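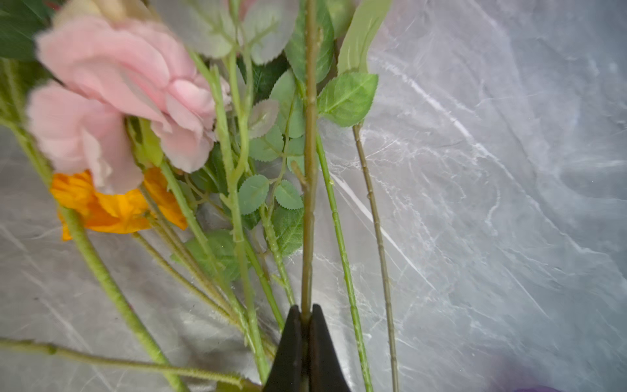
Artificial flowers, pale pink rose and orange-yellow bloom

Section 9: Setting Up a Stall Record for Your Fair

The steps in this section are for organizers using Zarnelow to run a fair, market or open day. You need a saved event before you begin. If you have not created one, go back to Section 2.

9.1 Adding the site plan

1. Sign in and open your event from the Events list.
2. Select Site, then Add Plan.
3. Upload a drawing of the grounds or hall. PDF and PNG files are accepted.
4. Drag the scale bar until it matches a distance you have measured on site.
5. Select Save Plan.

Note: If the fair uses both indoor and outdoor space, add a plan for each. Stall numbers carry on from the first plan to the second unless you clear Continue Numbering.

9.2 Creating stalls

1. Select Stalls, then New Stall.
2. Enter the stall number, the width of the frontage and the category. Craft, Plants, Books, Food and General are already in the list.
3. Check Power if the stall needs an outlet. Enter the load given on the stallholder's form.
4. Place the stall on the plan and rotate it to face the walkway.
5. Repeat for the remaining stalls, or use Duplicate to copy a full row.

Caution: Duplicate copies the power setting as well. Check the total on the Site page before you publish the plan.

Food stalls stay gray on the plan until a permit number has been entered. They can be moved while gray but cannot be assigned.

9.3 Assigning stallholders

1. Open Applications and filter by Approved.
2. Drag each name to a stall. A red outline means the category does not match.
3. To override the match, hold Shift while you drag.
4. Select Send Confirmation. The stallholder receives the stall number, the arrival time and a copy of the plan.

Note: Confirmations cannot be recalled. If you move a stallholder afterward, send a new one from the Changes tab.

If you import applications from Burnum, run the import before you assign anyone. A later import resets the Approved filter and may list the same stallholder twice. Use Merge to join the two entries.

9.4 Printing stall cards

1. Select Print, then Stall Cards.
2. Choose 2 per page for table cards or 1 per page for gate signs.
3. Load card stock and print a test page.

The Ondrejka label layout is also supported. Set the margins to zero in the print window, or the border will be clipped.

If printing stops with error 1038, the plan has unsaved changes. Close the print window, save the plan and start again from step 1. For other errors, contact Cleken support through the Help menu and include the event code.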